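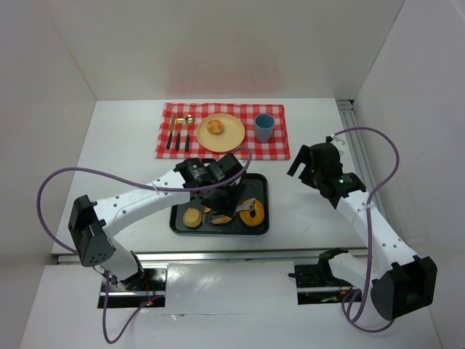
Figure 3. Bread-sorting task, view from the fixed camera. The left gripper is open over the tray; the right arm is idle.

4.2 Grasp target selection in a shared tray

The second task asks the system to move bread items from a black baking tray to a plate on a set place at the far side of the table. Items differ in shape and lie close to one another, so the planner has to decide which item to take and where the two fingertips can go down without touching a neighbor. Figure 3 shows why this is harder than the single-object case in Section 4.1. The left fingertip is beside the middle piece but also close to the round, biscuit-like one, and from the camera's viewpoint the right fingertip overlaps the bagel. The gripper body hides much of the center of the tray, and only parts of the middle piece remain visible.

We handle this by separating selection from tracking. Before either arm enters the tray region, the Atow segmentation module produces one mask per item and stores it with a shape label (disk, ring, or irregular). Once an arm is above the tray, masks are no longer replaced. They are only updated where the visible part of an item disagrees with the stored outline by more than 13 pixels. In an earlier version we re-segmented at every step, and a partly covered item was often split into two candidates, which made the planner switch targets in the middle of a descent.

Ring-shaped items need a separate rule. The tray surface shows through the hole of a bagel, and the depth estimate there belongs to the tray. Averaging depth over the full mask gave a grasp height that was too low. We now fit the hole as its own region and leave it out of the average.

Each target is scored on fingertip clearance, the visible fraction of its mask, and the distance to the plate. Sampling draws 200 candidate poses per item, and poses that place a fingertip inside another item's mask are dropped before scoring. The remaining poses go to the Tresex motion planner, which checks them against the table, the side walls, and the current position of the other arm.

The two arms share one planning scene. While one arm works in the tray, the other is held at a waiting pose over bare tabletop and treated as a static obstacle. We tried planning both arms at once, but planning time passed the 100 ms limit of our control loop too often to be useful.

Parameters were tuned on nearly 900 recorded approaches collected in December and then kept fixed for all results in Section 5. Labels for these approaches were checked by Chepkoech Sang and Joyce Mwakalinga, and approaches on which they disagreed were left out of the tuning set.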